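Setting Up the Kitchen Table Cell After a Long Break

Posted by Leonie Kerslake, Trukine workshop notes, September

If your two-arm table has been sitting idle over the summer, please don't just power it up and press play! I did that with ours once and spent the rest of the day picking up plates. The routine below is mostly Mereana Kingi's, with a few of my own fussy additions, and it gets easier every time you go through it.

Start with the arms parked and the stop button where you can reach it. Smooth the brown mat out toward the corners and put the big things down first, meaning the oven and the cabinet, because they decide where everything else can go. The small things come after that (plates, mugs, the basket with the corn), and I like to keep the middle of the mat clear until the arms have been checked.
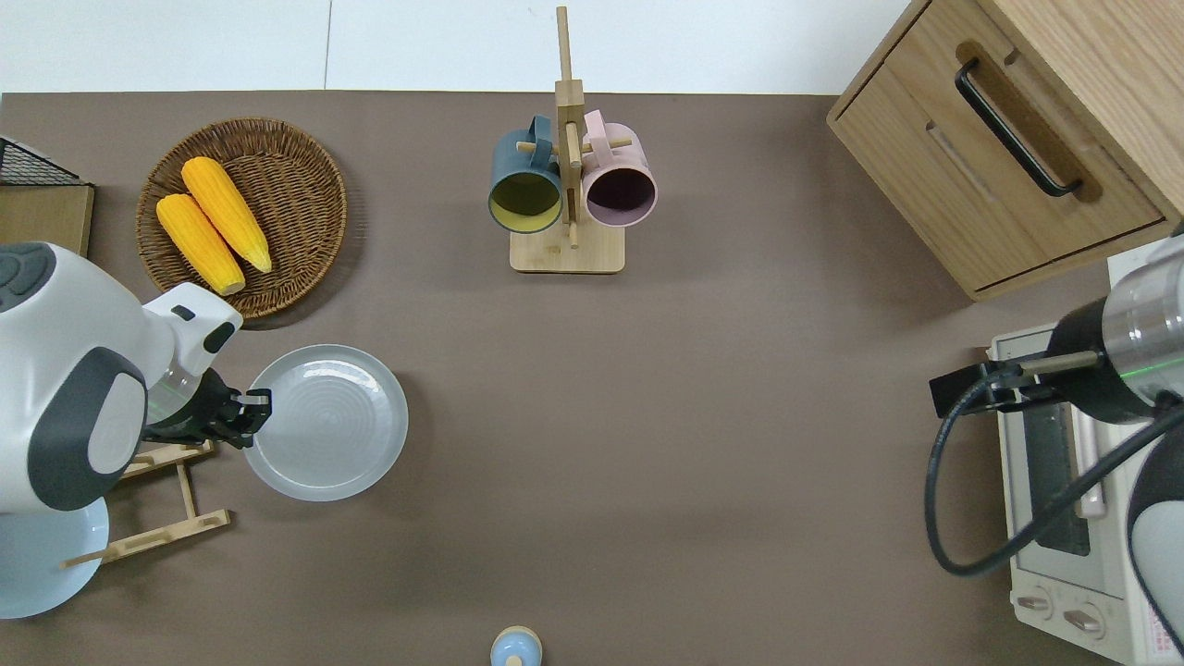
Props around the outside, open mat in the center.

Next come the cables, and I do go on about these. Follow each one with your fingers from the arm to wherever it ends, feeling for kinks and flat spots. Any connector should be pushed fully home and its collar snug by hand, no pliers. Then jog the arm slowly through its reach and watch the loop of cable near the wrist. It should have enough slack to follow the last joint and still stay off the props.

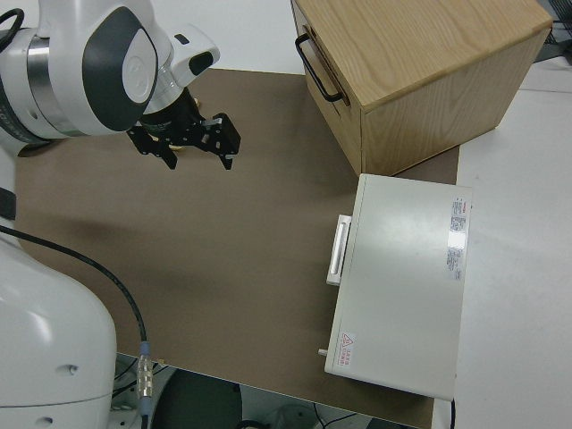
With the arm still in slow mode, open and close the gripper a few times with nothing in it. You're listening as much as looking here, and a dry, scratchy sound means the fingers want cleaning. Wipe them with a lint-free cloth, check the finger screws, and try again. Our log says we went 528 cycles between cleanings last time, and that was pushing it.

Now do the same for the second arm, and only then let the two of them move together. Bring them up over the mug tree and the dish rack at the lowest speed you have, keeping a hand by the stop. 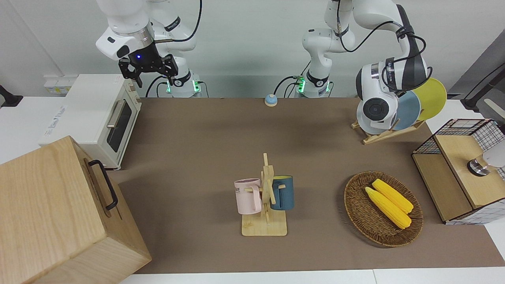 If either arm hesitates or drifts from its taught point, stop and re-teach that point before going any further. Save the new positions under a fresh name so you can get back to the old ones. I run the full routine 3 times at low speed before I turn anything up, then write the cycle count in the log (ours stood at 2,196 on Tuesday) and go put the kettle on.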